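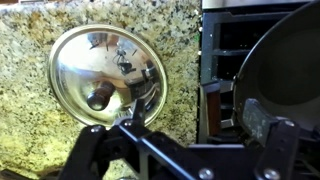

从拿起一个锅盖开始:一台家用厨房机械臂的自制记录

Cindero 是一台装在自家厨房里的机械臂,制作者白天从事工业设备维护,不愿具名,业余时间在共享车间 Flinddale 加工零件。项目去年11月立项,目标定得很窄:在灶台与台面之间搬动锅盖和轻型炊具,不涉及烹饪本身。

谈到为什么先做锅盖,他的回答是:“锅盖的抓取点明确,就是那个钮。但抛光金属面对视觉很不友好,灯、机身、线缆都会映在里面,深度数据在这一块基本是空洞。先把难的做掉。”

夹爪为连杆式两指结构,黑色连杆,银色螺钉连接,指尖装有可更换的指垫。灰色指垫的表面已经有明显的擦痕和白点。他认为这属于正常损耗:“指垫是耗材。我换过2种硬度,软的抓木钮稳,但边缘容易撕开;硬的耐磨,夹持力要相应提高。现在用的是硬的。”

相机固定在腕部,视野下方始终能看到夹爪。这一布置是有意为之。“指尖和目标在同一幅图里,标定漂了马上能看出来。代价是下半部分被连杆挡住一块,接近目标的最后一段要靠之前的位姿估计。”

定位程序名为 Bahrami,早期版本直接对整个锅盖做椭圆拟合,再由圆心推算钮的位置。问题出在倒影:深色木钮与它在金属面上的映像连成一体,检测框经常偏长。后来改为先找外缘的同心棱线,再在盖面内单独分割木钮,取其圆头一端作为参考。训练图片共2000张,全部在自家台面上采集,花岗岩的斑点纹理没有做任何处理。

“有人建议铺一块纯色垫子。我没铺。平时做饭不会铺垫子,测出来的数字就没有意义。”

测试按固定流程进行。锅盖放在灶台左侧的石材台面上,每轮改变钮的朝向,灶火全程关闭。最近一组做了102次,失败主要集中在钮向一侧倾斜、强光又正好落在盖面上的情况。他没有给出成功率,理由是夹持力参数中途改过,前后数据不能合并。

控制部分采用 Jundotia 驱动板,控制频率50赫兹。对于这个数值是否偏低,他说:“搬锅盖够了。瓶颈在减速器的回差,提高频率解决不了。下一步换关节轴承,线缆也要重新走,现在的弯曲半径偏小。”

锅具的搬运尚未开始。带木柄的平底锅重心离抓取点远,按现有结构计算,腕关节力矩余量不足。他计划先做带支撑的拖移,再考虑提起。台面与灶具之间的那道缝也要单独处理,拖移路径会跨过它,锅底可能在此处受阻。

图纸目前放在 Flinddale 车间的公用电脑上,夹爪部分可以自行拷贝,腕部支架还在修改,尺寸以实物为准。

联系编辑部 | 版权所有,转载请注明出处 | 2018年6月18日 | 返回顶部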